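Accueil > Documentation > Préhenseurs portatifs Foltard > Guide de mise en service > 4. Règles de bonne pratique en salle partagée

Rechercher dans la documentation OK Recherche avancée

4. Règles de bonne pratique en salle partagée

Cette section s'adresse à toute personne qui tient un préhenseur Foltard en main, y compris celles qui « le tiennent juste deux secondes ». Elle suppose que la section 3 (étalonnage) a été lue. Si elle a été survolée, le préhenseur s'en apercevra avant vous.

4.1 Avant de prendre l'appareil en main

1. Vérifiez que les deux doigts se ferment bord à bord, sans chevauchement. Un léger jour entre les patins est toléré. Un crayon coincé entre les patins ne l'est pas.

2. Passez un chiffon sec non pelucheux sur la surface texturée des patins. N'utilisez ni solvant, ni salive.

3. Contrôlez le marqueur de repérage. Il doit être plan, propre et collé aux quatre coins. Un marqueur qui gondole donne une position fausse avec beaucoup d'assurance, défaut qu'il partage avec certains opérateurs.

4. Annoncez à voix haute « appareil en main ». La formule paraît solennelle la première fois. À partir de la troisième, tout le monde marmonne ; marmonnez de façon audible.

Note. Les marqueurs de rechange se trouvent dans la pochette Abera livrée avec l'appareil. Un marqueur photocopié au bureau d'à côté n'est pas un marqueur de rechange, même agrandi à 100 %.

4.2 Préparation du plan de travail

5. Choisissez une table stable. Posez l'avant-bras dessus et appuyez. Si elle penche, changez de table. Les cales en carton plié relèvent d'une tradition respectable, que la présente édition ne reconnaît pas.

6. Disposez les objets à manipuler à portée de bras, sans avoir à vous pencher. Laissez 9 cm au moins entre deux objets voisins pour que les doigts puissent s'ouvrir complètement.

7. Retirez du plan de travail tout ce qui ne figure pas sur la fiche de tâche. Si un objet décoratif y figure, il reste. S'il n'y figure pas mais que quelqu'un y tient beaucoup, ajoutez-le à la fiche et faites signer Lilla Nyitrai, qui tient le registre du site de Hesberg.

8. Fixez au sol les câbles qui traversent une zone de passage, ou déplacez la zone de passage. La seconde solution est plus longue à négocier.

ATTENTION. Ne reculez jamais en regardant les doigts du préhenseur. Avant tout déplacement, baissez l'appareil, regardez derrière vous, puis bougez. Les câbles ne lisent pas les consignes.

4.3 Travail à deux appareils

Lorsque deux préhenseurs sont utilisés sur la même table, les règles de priorité du protocole Zeslow s'appliquent. Elles tiennent en peu de mots et suscitent pourtant l'essentiel du courrier que nous recevons.

9. L'appareil le plus proche de l'objet a la priorité. L'autre attend, pointe orientée vers un endroit où il n'y a personne.

10. Ne croisez pas les bras au-dessus de la table. Si la tâche l'exige, c'est la tâche qu'il faut revoir. Adressez-vous à Benedek Szilágyi, qui l'a probablement écrite.

11. Gardez les marqueurs visibles. Une manche large ou une main posée sur le dessus suffit à masquer le repère et à rendre l'essai inutilisable.

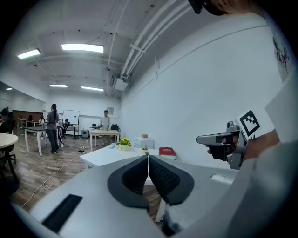
12. En cas de doute sur la priorité, les deux opérateurs s'arrêtent. L'arrêt simultané n'a jamais abîmé personne. La politesse simultanée (« allez-y », « non, vous ») a en revanche fait perdre une bonne partie du mois d'août à l'équipe de Hesberg.

Note. Les gestes se font à vitesse de conversation. Un opérateur qui veut finir avant midi se reconnaît à l'enregistrement, et ses essais sont à refaire l'après-midi.

4.4 Présence de tiers

13. La salle est partagée. Les collègues qui travaillent aux autres tables n'ont pas à s'interrompre, mais doivent savoir qu'un essai est en cours. Prévenez-les avant le début, puis une seconde fois à toute personne qui entre.

14. Personne ne tend la main vers la table pendant un essai, même pour rendre service. Surtout pour rendre service.

15. Si quelqu'un refuse d'apparaître dans un enregistrement, changez d'orientation ou de créneau. On ne demande pas de motif et on ne soupire pas.

ATTENTION. Les doigts du préhenseur pincent. Ils ne sont pas conçus pour saisir un nez, une oreille ou un badge encore attaché à son porteur. La garantie Foltard est formelle sur ce point, à la suite d'un échange de lettres que Garnet Dufour conserve dans un classeur.

4.5 Fin de séance

16. Fermez les doigts, éteignez l'appareil et posez-le sur son support, marqueur vers le haut.

17. Notez dans le registre tout contact imprévu, chute ou marqueur décollé. « RAS » est accepté. « RAS sauf la chute » ne l'est pas.

18. Limitez chaque séance à 55 minutes, annonces et marmonnements compris. Au-delà, le poignet fatigue et les annotations deviennent lyriques.

Pour toute demande de dérogation, écrire à Aranka Barta. Pour contester un refus de dérogation, écrire à Naveed Niazi, qui transmettra à Aranka Barta.

Classé dans : Sécurité et usages > Préhenseurs portatifs > Travail en salle partagée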